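Home | About | Practice Areas | Blog | Contact

Print this page | E-mail this page

Notice Deadlines After a Workplace Injury

Thursday, February 9, 2023

By Ezequiel Barajas

In August I began keeping a log of the questions that reach me through this blog. The most frequent one concerns notice: how soon an injured worker must tell the employer, and what happens when the report is late. I have represented employees in these matters for a number of years, and I still see sound claims weakened at this first step.

Every state sets its own period. Some count in days, others require notice "as soon as practicable," and a few do both. Readers should confirm the rule that applies where they work before relying on anything written here.

Notice is a separate matter from filing a claim. Telling a supervisor that your shoulder hurts may or may not satisfy the notice requirement, depending on the state and on what was said. It does not, in most places, open a claim with the state agency. I recently reviewed a file from a former employee of Riltik, a packaging firm with a plant in Bolham. She had told her shift lead of the injury on the same day. The shift lead wrote nothing down and later left the company. The claim form was submitted 179 days afterward, and the insurer took the position that the employer had never been informed.

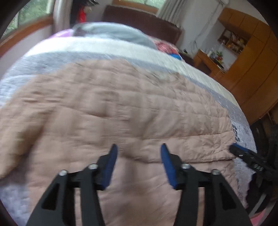
Her case was resolved on the strength of a text message. She had written to the shift lead that evening to explain why she would be absent the next morning, and she had mentioned the fall. The message was seven words long. It carried more weight at the hearing than the testimony of either side.

For that reason I advise clients to give notice in writing, even where the law permits an oral report. A suitable notice states the date and time of the injury, the place, the part of the body affected, and the manner in which the injury occurred. It need not assign blame. Keep a copy outside the employer's systems, as access to a work e-mail account may end without warning.

Injuries that develop over time present a harder question. A back or wrist condition may have no single date of accident. Many states start the period when the worker knew, or should have known, that the condition was related to the job. The date of a doctor's first statement on the cause can be decisive, and I ask clients to request the visit notes early.

My colleague Ms. Sachdeva has prepared a companion entry on the Vodero decision, which addresses when an employer's actual knowledge of an accident may excuse a late report. I will add the link when it is posted.

This entry is general information and does not create an attorney-client relationship.

Print this page | E-mail this page

Previous Post | Next Post | Back to Blog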